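Workshop tips: working alongside the folding arms

Updated 10th June by Aurora Guerreiro, Godinho workroom, Flemisbridge

Since October the folding benches at Godinho have been shared between people and arms. We handle 3,772 pieces in a normal month and the arms now take the plain flat work. Sorting, checking and awkward shapes are still done by hand. These tips come from the people on the benches. Add your own on the sheet by the door.

Start of shift

Wipe the bench before you switch anything on. Use a damp cloth and a drop of washing-up liquid, then a dry cloth. Keep sprays away from the joints and cables.

Check that each cable has enough slack to follow its arm all the way out and back. If a clip has moved, call the bench lead and leave the arm off.

Set out the first pieces with the thick edges facing you. Straps and loops get tucked under.

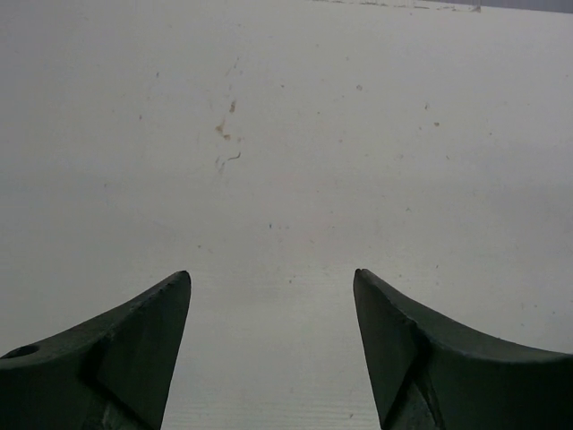

Marks on a white top are worth dealing with early. Old ones set hard and can come off on pale cloth. Brownish-orange spots like the ones just beyond the finger tips need bicarbonate of soda mixed to a paste with a little water. Leave it for 30 minutes, lift it with a soft cloth and rinse twice. Don't scrape with a blade, as a scratched top holds more dirt. Fluff and hairs come up with a strip of tape wrapped round your hand.

Worn fingers

Feel along the finger tips once a week with the power off. A rough edge will pull a thread on knitted cloth long before it shows on canvas. Write the bench number in the Clanum book and ask for a new pair. A set is good for 200 hours on heavy cloth, and you can ask sooner.

What has changed for us

There is less lifting and less standing in one spot. Sore wrists used to be the main complaint at the end of a shift and we hear it much less. The new complaint is tired eyes, from watching. Swap between watching and sorting every hour and take your break away from the bench.

Pay grades stayed the same. Anyone who passes the Zultamer course can reset an arm after a stop. Everyone else presses the red button and waits.
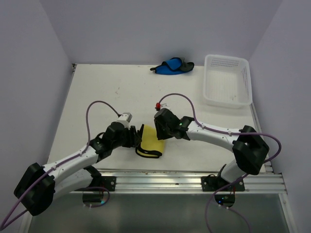

Lunch cover is the part we are still working out. An arm should be stopped if the person minding it goes further than the sink, even for a minute. Two benches can share one minder if they stand side by side and both are on plain work.

End of shift

Park the arms, clear the top and put finished pieces on the trolley. Odd ones go back to the hand table with a note. For a stuck arm, ring extension 589.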